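Chapter 7
Accuracy, Certification and the Claims We Make for Them

The word "chronometer" has done more work for the watch trade than any advertising agency. It appears on dials, on guarantee cards and in the opening line of a great many catalogue essays, and most buyers take it to mean that the watch keeps very good time. Sometimes it does mean that. Sometimes it meant that on the day the movement was tested, in a room held at a steady temperature, before anybody wore it on a wrist, dropped it in a gym bag or left it on the dashboard of a car in February.

This chapter is about how accuracy is measured in mechanical watches, who does the measuring, and how far the resulting figures can be trusted. Readers who have come from Chapter 6 will know how a lever escapement works and why its rate shifts as the mainspring runs down. Those who skipped it should at least go back to the section on isochronism, as the argument here leans on it heavily.

By the end of the chapter you should be able to read a rate certificate, explain the difference between mean daily rate and variation in rate, and say why a watch that gains five seconds every day may be a better timekeeper than one that gains nothing on Monday's figures and loses ten the day after. You should also be harder to impress.

7.1 A case to begin with

In the collection used for teaching throughout this book there is a Vornis wristwatch with a hand-wound movement and, still in its envelope, a printed certificate. The certificate gives a mean daily rate close to perfect. The dial says "Chronometer" in a script slightly larger than the maker's own name. When the watch was put on a timing machine for our students it ran well dial up, tolerably dial down, and badly with the crown pointing to the floor.

There is nothing scandalous in this. The watch was old, its oils were older, and the service history was a blank. What interests us is the certificate. It lists a single figure. It doesn't say how many positions were tested, at what temperatures, over how many days, or whether the movement was in its case. The document is genuine in the sense that the firm issued it. Whether it tells an owner anything is a separate matter, and the firm had every reason not to raise it.

Compare a Perkard from the same shelf. It has no certificate at all, and the dial makes no claim. Its rate across the same positions was far more even. On the open market the Vornis would bring the higher price, and the catalogue note would almost certainly quote the certificate.

7.2 What is being measured

A mechanical watch has no single accuracy. It has a rate, expressed in seconds gained or lost per day, and that rate changes with position, temperature, state of wind, magnetism and the condition of the lubricants. A published figure is always a summary of some of these and silent on the rest.

Three terms need to be kept apart from the outset.

Mean daily rate is the average gain or loss over the test. It can be adjusted by anyone with a steady hand and access to the regulator, and for that reason it is the least informative figure on the page.

Variation in rate is how much the rate wanders from one day or one position to another. It is far harder to improve, and it depends on the poise of the balance, the form of the hairspring and the quality of the pivots.

Recovery, sometimes called resumption of rate, describes whether the watch returns to its former behaviour once the disturbance is removed. Advertisements rarely mention it.

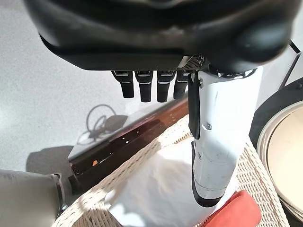

Fig. 7.1 A black robotic hand, fingers pointing down.

The historical record muddies these terms further. Observatory trials in the nineteenth and early twentieth centuries scored entries by formula, and the formulas differed. A prize in one trial can't be set beside a prize in another without converting the scores, and the raw data needed for that have not always survived. Where they have survived, the results are sometimes less flattering than the medals. It is also worth remembering who entered. Trial pieces were commonly built and adjusted by specialists over long periods, and the watches sold in shop windows under the same name were not. A maker could win handsomely with a movement no customer would ever own.

7.3 The arithmetic of a boast

Suppose a firm announces that 154 of the 254 movements it submitted to a trial received certificates. The announcement will say "154 certified". It will seldom print the second number. A pass rate a little over sixty per cent is respectable or poor depending on the standard, how the movements were chosen, and whether those that failed were allowed back in after adjustment.

Now suppose the same firm produced 4,000 movements that year. The certified pieces are less than four per cent of output. The company's reputation for precision, spread evenly over every watch it sold, rests on that fraction. Students often object at this point that the uncertified movements may have been just as good. They may have been. The trouble is that we have no evidence either way, and a reputation is a poor substitute for evidence, particularly when the owner of the reputation wrote most of the history.

The Grominthorpe papers, to which we return in section 7.6, are useful because they include the rejected sheets. Refilwe Pillay catalogued them, and her working notes, dated 13/11/2018, draw attention to a run of movements that failed in the cold, were regulated again and passed on resubmission with new serial numbers. Pillay is careful not to call this fraud. Renumbering may have been ordinary workshop practice. It does mean that the passes and failures can't be added up as if each stood for a separate watch, and at least two standard reference works have done exactly that.

7.4 How to read the rest of this chapter

Sections 7.5 and 7.6 cover the test procedures themselves, first in the observatories and then in the commercial bureaus that replaced them. Section 7.7 deals with the timing machine, a wonderful instrument that has given several generations of collectors false confidence by producing a neat number in under a minute. Section 7.8 looks at quartz, and asks why the argument over mechanical precision grew louder once it had been settled by a cheap battery-powered watch.

The worked problems at the end use real rate sheets with the makers' names removed. Try them before turning to the key. In our experience readers mark a sheet more generously when they recognize the name at the top – instructors included.

Key terms for this chapter: rate, mean daily rate, variation, recovery, positional error, temperature compensation, isochronism, certificate, bulletin.

7.5 The observatory trials

The first public trials were not held for the benefit of people who wore watches. They were held for navies, and the instruments entered were marine chronometers, kept level in gimballed boxes and handled as little as possible. Positional error hardly came into it. When pocket watches were admitted later on, the rules had to be stretched to suit an object that spent its day upright in a waistcoat and its night flat on a table, and the fit was never very good.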